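Section 4: Folding a T-shirt on the covered table

Before you start

This section assumes you have finished Section 2 (putting the cloth on the table) and that the cloth is still on the table. If it has migrated to the couch, go back and start again. The Wilimness linen guide covers towels, pillowcases and other things with straight sides. T-shirts have sleeves and opinions, so they get a section to themselves.

You will need:
One T-shirt, clean and dry
One table cloth, plain, in a colour the shirt isn't
A flat palm
Patience, in the usual household quantity

Laying out

1. Smooth the cloth from the middle outward. Small wrinkles are fine. Anything you could lose a button under is not.

2. Lay the shirt across the table sideways, neck to your left and hem to your right. Left-handers may reverse this and then reverse everything that follows, including the bits we forgot to mention.

3. Pull the hem square. The neck end will bunch up at this point. Leave it until the hem is behaving, then come back to it.

4. Check both sleeves. A sleeve trapped under the body makes a lump that will outlive the fold, the drawer and possibly the shirt.

The first fold

5. Take the long side farthest from you, one hand at the neck end and one at the hem, and lift both together. If one hand leads, the shirt twists.

6. Bring the side over toward the middle in a long strip and set it down. The near sleeve stays out for now.

7. Let go, then look. Touching it up while still holding it is how most people end up back at step 2.
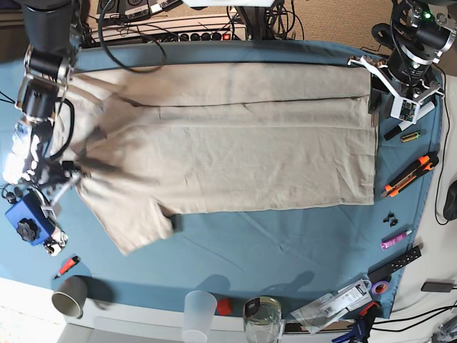 Fabric bunched at the left end, hem end straight. 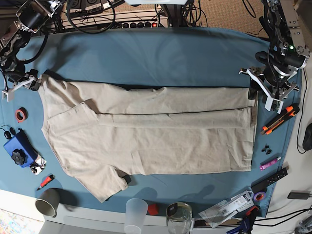
The long strip folded over, with one short sleeve still out toward the lower left. 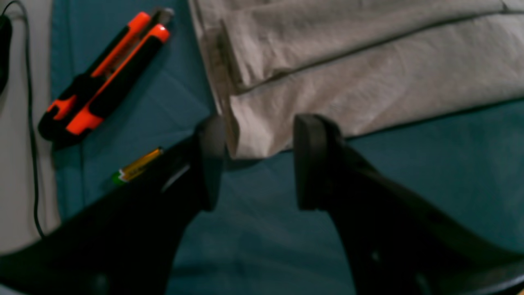

Botness left a remark under the online edition of this section, saying that step 7 should come with a time limit, as looking at a half-folded shirt for long enough turns into leaving it there until Saturday. The same remark asked for a stiffer rule about sleeves and reported that tucking the near one in before the second fold, and never after, had ended years of lumpy drawers. We have taken the sleeve advice. The time limit is left to the reader's conscience.

The second fold

8. Fold the near sleeve back across the body so the cuff lies inside the outline of the shirt. It does not need to be pretty. It is about to be covered.

9. Bring the near long side over to meet the first strip. You should now have a long, narrow shape with the neckline at one end.

10. Run your palm from neck to hem, once, with some weight behind it. Going the other way pushes the slack into the collar, where everyone will see it.

11. Fold the hem end up to the neck, then fold in half again if the drawer is shallow. The finished shirt should sit at 19 centimetres across. If yours is wider, the strips were too timid. If it is narrower, you have either a child's shirt or a grudge.

CAUTION: Put blades away before any fabric is folded near them. A utility knife is to be closed and returned to its drawer, and "over to one side" is not a drawer.

CAUTION: Do not fold a damp shirt. It will hold the crease beautifully and smell like a canoe.

Note: Light cotton shows every crease. If you are folding for a suitcase, stop after the first half-fold in step 11 and lay the shirts flat, 4 to a stack, collars alternating.

If it goes wrong

The fold springs open. The strip is too narrow. Unfold to step 5.

The hem is crooked. It was crooked at step 3 and you knew it.

The neckline has vanished. Look inside the fold, then redo step 9 with the neck end held flat.

The cloth moves with the shirt. Clip it to the table edge as shown in Section 2. The Humulance clips do the job, as do the Ouazzani ones, though the latter pinch.

Section 5 deals with long sleeves. Have a cup of tea first.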